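Skarholm Countertop Oil, Clear Satin

For wooden kitchen counters, islands, breakfast bars and the occasional bread board

Wood is a lovely thing to put in a kitchen, provided you never cook, drink or own a faucet. For everyone else there is oil. Skarholm is a plant-based finish that soaks into bare or previously oiled wood and dries to a low satin sheen. It won't make your counter look like a bowling alley, and it won't make it look ten years younger either. It will look like wood that somebody looks after, even if that somebody does it twice a year and complains throughout.

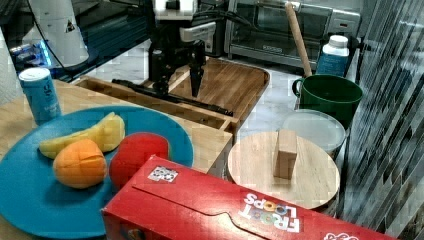
Fruit on a blue plate, light wooden countertop.

What it does
Slows down water, coffee, juice and most of what falls off a fork. Red wine should still be wiped up before the end of the story you were telling. Hot pans need a trivet, as they always did.

How to use it
Sand with the grain, vacuum, then wipe with a barely damp cloth and let the surface dry. Stir the can. (Stir, please. Shaking makes bubbles, and the bubbles will find the one spot your mother-in-law looks at.) Spread a thin coat with a lint-free cloth, wait 30 minutes, and wipe off everything that hasn't gone in. Leave overnight and repeat. New wood likes 2 coats; thirsty old wood may ask for a third.

Do the edges too. People oil the top beautifully and then wonder why the front goes gray.
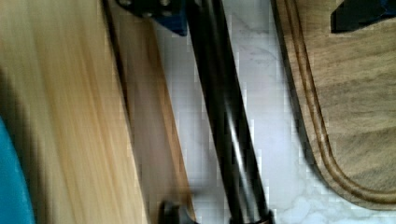

Pale board with a darker brown edge.

Color
Clear, in the sense that all clear oils are clear. Expect pale wood to warm up slightly and dark wood to get darker. Try it on the underside first. If you want no change whatsoever, we suggest not oiling it.

Rags
Lay used cloths flat outdoors to dry, or soak them in water before throwing them out. Oily rags in a heap can catch fire on their own. This is the one part of the page we are entirely serious about.

Details
Can size: 549 ml
Coverage: about 60 square feet per coat
Sheen: satin
Smell: noticeable for a day, nutty, divides households
Cleanup: mineral spirits
Goes with: Nilent Counter Soap, sold separately

Ships in a padded box. Lids are tight, so find a flat screwdriver before you put the gloves on.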